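Der Nullpunkt von Stalach

Das Pegelhaus von Stalach stand auf vier Betonpfeilern, von denen einer nachgab. Levente Borbély hatte das im April ausgerechnet, aus einer Messreihe, die er eigentlich für etwas anderes brauchte. Der Pfeiler sank um 9 Millimeter im Jahr. Mit ihm sank die Latte, und mit der Latte sank der Nullpunkt, auf den sich sämtliche Wasserstände des Tals bezogen.

Die Folge war einfach zu formulieren. Der Fluss stieg auf dem Papier, während er im Bett blieb, wo er war.

Borbély schrieb einen Bericht von vier Seiten und schickte ihn an die Bezirksstelle in Ornia. Die Antwort kam von Ilona Fülöp, Abteilung Gewässerkunde. Sie bestätigte den Eingang, bat um die Festpunktnivellements der letzten drei Jahrzehnte und wies darauf hin, dass eine rückwirkende Korrektur der Reihe nur zulässig sei, wenn der Beginn der Setzung auf das Jahr genau belegt werden könne. Andernfalls gelte der abgelesene Wert.

Die Nivellements lagen nicht in Ornia. Sie lagen bei Sebastião Dantas, der den Pegel bis zu seiner Pensionierung abgelesen hatte, morgens um sieben und abends um sieben, und der zwei Straßen oberhalb des Wehrs wohnte.

Dantas ließ ihn in der Küche Platz nehmen. Er fragte nach dem Zustand der Schwimmerrolle, nach dem Spiel im Lager, nach der Papiersorte im Schreiber. Borbély antwortete der Reihe nach. Der Schreiber war außer Betrieb, die Daten gingen per Funk nach Ornia. Dantas nahm das zur Kenntnis.

"Welcher Pfeiler?", fragte er dann.

"Der südwestliche."

"Den haben sie an einem Sonntag gegossen", sagte Dantas. "Bei Frost." 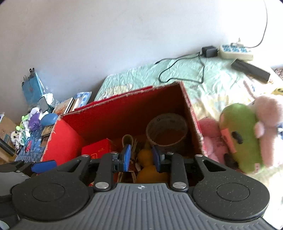 Die Ablesebücher standen im Flur, nach Jahrgängen geordnet. Jede Seite hatte drei Spalten: Uhrzeit, Wasserstand, Bemerkung. In der dritten Spalte stand meist nichts. Gelegentlich stand dort Eis, Treibholz oder Latte gereinigt. Borbély blätterte bis zum ersten Nivellement und übertrug die Höhe des Festpunkts in sein Heft. Dann das zweite, das dritte. Die Differenzen lagen innerhalb der Messunsicherheit.

Beim siebten Buch änderte sich etwas. Die Höhen der Latte stimmten weiterhin mit dem Festpunkt überein, auf den Millimeter, Jahr für Jahr. Das war bei einem sinkenden Pfeiler nicht möglich. Borbély rechnete zweimal nach und suchte dann in der Bemerkungsspalte. Jeweils im Herbst, am Tag vor dem Nivellement, fand er dort ein kleines u.

"Unterlegscheibe", sagte Dantas aus der Küche.

Er hatte die Latte jedes Jahr gelöst, angehoben und neu verschraubt. Genehmigt worden war das nie, beantragt auch nicht. Die Scheiben hatte er auf eigene Rechnung beim Eisenhändler Brandão gekauft und in verschiedenen Stärken vorrätig gehalten. Mit seiner Pensionierung endete die Reihe der u.

Borbély saß eine Weile vor dem aufgeschlagenen Buch. Der Beginn der Setzung war damit belegt, auf das Jahr genau. Der Beginn des Fehlers war ein anderer und lag deutlich später. Im Formular aus Ornia gab es für beides zusammen ein Feld.

"Werden Sie das melden?", fragte Dantas.

"Ich muss die Quelle angeben."

"Dann geben Sie die Bücher an. Die Bücher sind vollständig."

Am Abend ging Borbély zum Pegelhaus. Er stellte das Nivelliergerät auf, wartete, bis die Libelle einspielte, und las zurück zum Festpunkt. Der Fehlbetrag betrug 124 Millimeter. Hinter der oberen Halterung ertastete er die Scheiben, dicht gepackt, außen angerostet. Er zog die Schrauben nach - sie hielten - und trug den Wasserstand ein, einmal abgelesen, einmal korrigiert.

In die dritte Spalte schrieb er zunächst nichts. Dann setzte er ein kleines u hinein, mit Fragezeichen, und schloss die Tür ab.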